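Packaging Rules Reach the Small Trader

February 7, 2019

Small producers who sell at regional trade fairs will work under new packaging requirements this season, following a decision by the Petwood Exhibition Authority to extend its waste standards to all exhibitors. The standards previously applied only to firms occupying the main hall.

Under the revised terms, each exhibitor must state in advance what packaging it will bring and how it will be removed. Stands that leave mixed waste behind will be charged a clearance fee of $850. The Authority adopted the measure in January after a review of disposal costs at its Harb site, where 16 fairs are held each year.
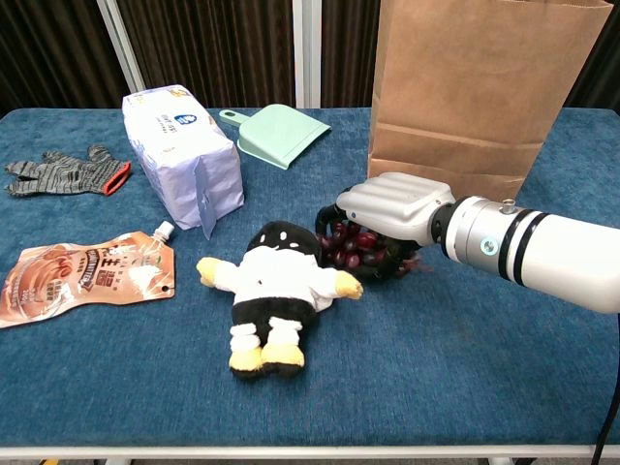
Who must file a packaging statement?

Every exhibitor that sells or gives away goods must file one, including those sharing a stand. Firms that only display goods are exempt.

Reaction among traders has been mixed. Liltix, a maker of household soaps, has already replaced its plastic wrap with paper bands and expects to use 3000 of them before summer. Grilance, which sells glassware, has asked for more time — its products travel in molded foam, and a paper substitute has yet to pass its breakage tests.

The Authority has agreed to consider extensions for fragile goods. Applications must include a description of the current material and a proposed date for its replacement. Fees collected under the new terms will be paid into the site maintenance fund.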